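Home | Team | Notebook | Parts | Schedule | Links

Vindville Robotics Club
Workshop notebook, September, Monday session

Start 4:10 p.m. Present: Leanne, Darren, Murali, me. Keith came in at five with the spare cable ties.

Goal for today was the fruit transfer task for the Fairclough student challenge. The rules were updated last week. The arm has to move three toy fruits, one at a time, from a source plate to a target plate on a kitchen counter with normal kitchen stuff left where it is. Time limit is 7 minutes for all three. A dropped fruit can be retried as long as it stays on the counter. No touching the arm once the clock is going.

Murali wanted the cutting board in the middle as the work area with the target plate on its lower left corner, and the source plate over on the wooden box to the right. We set it up that way first. The box makes the source plate sit higher than the target, so the pick height and the place height are two different numbers in the config. Leanne had them as one number. Fixed before we ran anything.
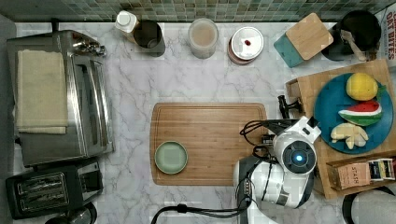 Layout A. Fruit on the right, small green plate is the target. Watch the cable by the gripper.

Cable: it loops out over the right edge of the board. Darren wants it tied back along the arm with more slack at the wrist. Keith thinks tying it will limit rotation. We agreed to try Darren's way on two ties only and look at it next time. Do not cut the old ties off the base end, they are holding the strain relief.

Practice runs. I logged 6 on layout A. Lemon went fine every time. Watermelon went fine when the fingers closed across the thin side, and slipped when they came in along the rind. Bananas were the problem. The gripper kept landing too far toward one end, and then the bunch swung and came down half off the plate. Murali moved the grasp point toward the middle of the bunch and the last run was good. One good run doesn't prove much. Needs repeating.

Speed is at 60 percent of what the controller allows. Leanne tried 100 with nothing in the fingers and the base shook enough that we went back down. Leave it at 60 until the clamp is sorted out. The clamp is the Brisetti one from the old project, and the pad on it is worn.

Second part of the session was soft objects. The challenge sheet says the fruit may be "rigid or plush" and doesn't say who picks, so we have to be ready for both. We have a plush set now: watermelon slice, pineapple, banana. They squash, so the closing width we use for the hard fruit is no good. Darren added a second profile called soft. Select it by hand for now.
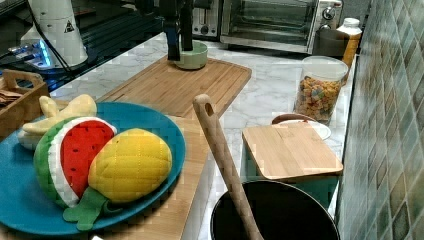
Plush set on the blue plate in front.
Gripper reaching down into the green bowl at the back.

Before the plush runs we checked the reach to the green bowl on the far end of the big board. The fingers go down into it, so the place height has to clear the rim on the way out as well as on the way in. Darren's first version lifted and moved sideways in one motion. Changed to straight up, then sideways.

Pineapple: the leaves are felt and they bend. If a finger closes on them the whole thing hangs crooked. Grasp on the yellow body only. The detector likes to put the center of the box too near the leaves, so Murali is adding a fixed offset. It's a patch, and he knows it. He'll label more pictures this week if he has time.

Banana (plush) was easier than the hard bunch. Didn't expect that.

Roughly half the session went to setup again. Leanne is writing out the counter layout so whoever arrives first can start on it.

To do:
- New pad for the clamp (Keith)
- Two cable ties, then check wrist rotation both ways (Darren)
- Repeat hard bananas with the new grasp point (Leanne)
- Pineapple offset into the config file, with a comment (Murali)
- Email Fairclough and ask who picks the fruit type (me)
- Put the Brilleteo log sheets back in the binder

Stopped 6:30. Arm parked, power off at the strip, laptop on charge.

Contact: Marjorie Clegg, room 7 | © Vindville Robotics Club | Back to top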